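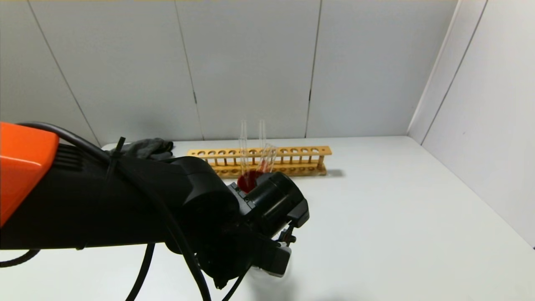
Minutes, Tallirwood Science Club supply meeting, September 15, 2022

We started late again, my fault, I had the key! First up was the wooden racks. Everybody likes them, so we're ordering 2 more from Mostton and capping it at 30 dollars.

Next, the blue solution. We agreed a little in each tube is plenty (the January batch ran out way too fast).

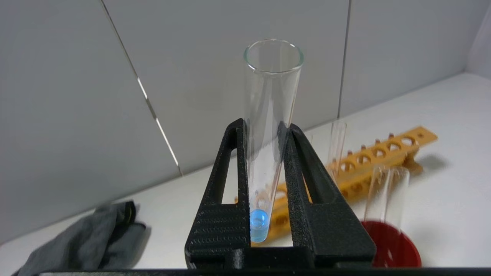 Item 2: blue liquid, small amount in the tube.

Then glassware. I said I'd label the beakers, and we'll ask Ovness for 20 spare tubes. The red container stays on the table for now.

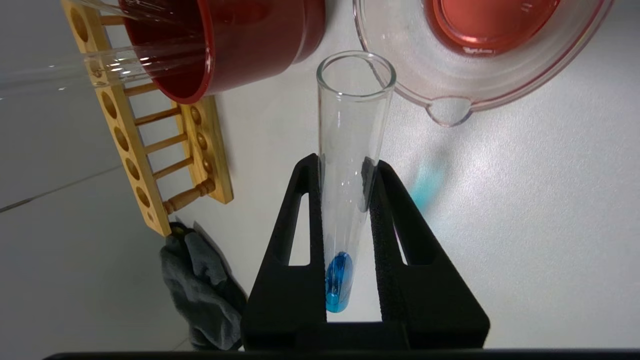
Item 3: tube, beaker and red container.

Drain cleaner for the sink got pushed to next time. We wrapped up and I locked the door.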